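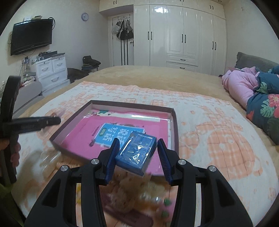

Grondau Settling-In Grant
Progress report to the Nestance Fund, second period
Prepared by the project office, Barrientos Housing

Where things stand

The grant has now been open to new tenants in Grondau for 10 months. We said we would reach 200 households in the first year and we have reached 200 households, two months early. We would ask the Fund not to get too excited by that number. Giving away money to people who have just paid a deposit isn't difficult, and hitting the target early says more about how low we set it than about how well we work.

The question you asked us to answer was a different one. Does a flat payment of $200 in the first month, with a visit and a phone line attached, make it more likely that a tenant is still in the same home a year later? We don't know yet. We have some early signs, and we set them out below along with our reasons for not trusting them very far.

What was done

Payments went out in every month of the period except October, when the Midico system was down for longer than the supplier had told us to expect. Tenants who should have been paid that month were paid the month after. For a grant whose whole point is to arrive in the first weeks, that is a real failure, and we have marked those households in the records so they can be looked at separately.

Visits were offered to everyone. Plenty of people said no, or said yes and then weren't home. We had written in the original bid that the visit would be "the heart of the service." On present evidence it is closer to an optional extra. Those who did take it up mostly wanted to talk about things we can't fix, such as the bus timetable, the noise from the road, and how long the landlord takes to answer a repair request.

The phone line is open until 4 p.m. We chose that hour to fit our own office day. Many of the tenants work shifts, and a fair share of the messages on the machine in the morning were left the evening before. We would like to move the hours later in the next period. It won't cost anything extra, only a change to who starts when.

What the early signs say

Arrears in the first months are lower among grant households than among tenants who moved into the same buildings the year before. On its face that is good news, and a version of this report could stop there.

There are several problems with it. Rents were frozen in part of the stock this year, so the two groups weren't paying the same amount. The lettings team also began checking incomes more carefully in the spring, and that by itself would be expected to bring arrears down. And the grant goes to people who fill in a form. Anyone who can find the form, fill it in and send it back in their first week in a new home may well be the sort of tenant who pays on time with or without our help.

We looked at tenants who were eligible and didn't apply. Their arrears are higher. It would be easy to present this as proof that the grant works, and we have seen other landlords' reports do just that with much the same kind of data. We don't think it proves anything. Some of those tenants didn't apply because they were already in trouble. Others never opened the envelope.

What people spend it on

The Fund asked for more on spending. We had assumed, and wrote in the bid, that the money would go on floor coverings, curtains and a stove. Our short survey asked tenants to tell us in their own words. The answers that came back were a good deal more mixed: bedding, phone credit, a parent's bus fare to come and help with the children, a debt to a cousin, school shoes. A few wrote "food" and left the rest of the page blank.

We have stopped asking for receipts. They took up staff time, annoyed everyone, and told us only what people were willing to show us. The survey has the same weakness to a lesser degree. People know who gave them the money, and they tend to write down the purchases they think a housing office would like to hear about. Blankets come up a great deal. We suspect that blankets are, in part, a polite answer.

We did consider vouchers for a furniture store, following a suggestion made at the last review meeting. We priced it up and decided against it. The store would take a cut, delivery to the upper floors is charged separately, and tenants would end up with a choice of beds in a month when what they were short of was rent. If the Fund still wants vouchers tested, we can run them in one building, but we would be surprised to see them do better than cash. 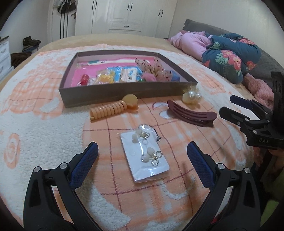
One tenant wrote in the margin of her survey that the money was gone in a weekend and she would take it again tomorrow, but that a landlord who turned the heat on before she moved in would have done her more good than any grant. She added that the visit was "fine, but I had to tidy for it."

We have quoted her because hers was the most useful reply we got, and because we have no good answer to it. Empty homes in Grondau are handed over cold. The boiler check is booked after the keys are signed for, and in winter that can mean several nights without proper heating. Some of our grant is going on plug-in heaters and the power to run them. In other words, the Fund is paying to make up for a scheduling problem that Barrientos Housing could sort out for itself. We have raised this with the repairs side. They agree that it is a problem. They haven't yet said when it will change.

The Midico system

The record system was paid for out of the set-up money, and we should report on it fairly. It does what the contract says. Payments are tracked, letters go out on time when it is running, and the monthly totals match the bank. That is an improvement on the spreadsheet.

It also gives every household a "tenancy risk score," shown as a colored bar next to the name. We weren't told how the score is worked out, and when we asked, the answer we got was a brochure. In the cases where we know the family well, the bar seems to follow the age of the main tenant and whether they have a landline. Staff had begun to plan their visits by it. We have asked them to stop and have had the bar hidden from the main screen. The supplier considers this a waste of a key feature. We will look at it again if they can show us what goes into it.

Money

Spending on grants is in line with the number of households. Staff costs are slightly under, owing to a post that stood empty over the summer. Travel is over, because we budgeted for visits grouped by building and tenants don't move in grouped by building. We ask to move the unspent staff money across to travel. No new money is requested for this period.

What we would do differently

We should have set up a proper comparison at the start. It was discussed and dropped, on the grounds that it would be unfair to hold the grant back from some new tenants. With a fixed pot, some tenants were always going to miss out, and they will now miss out by date of moving in, which is no fairer and teaches us less. For the next round we propose a draw among eligible tenants, explained plainly at sign-up, with the phone line open to everyone whether or not they are paid.

We also propose to drop the word "heart" from anything we write about visits, and to offer them later on, in the third month, when the boxes are unpacked and people have had time to find out what is wrong with the place. It may be that the take-up is just as poor. If so, we will recommend ending them.

For the next report

The first tenants will reach their one-year mark shortly after the coming period begins. We will report how many are still in their homes, how many left and where they went, as far as they are willing to tell us. We will report the delayed October payments on their own line. We would advise against any public statement about results until then, including the one drafted for the annual review, which says the grant "keeps families in their homes." We would prefer it to say that the grant has been paid.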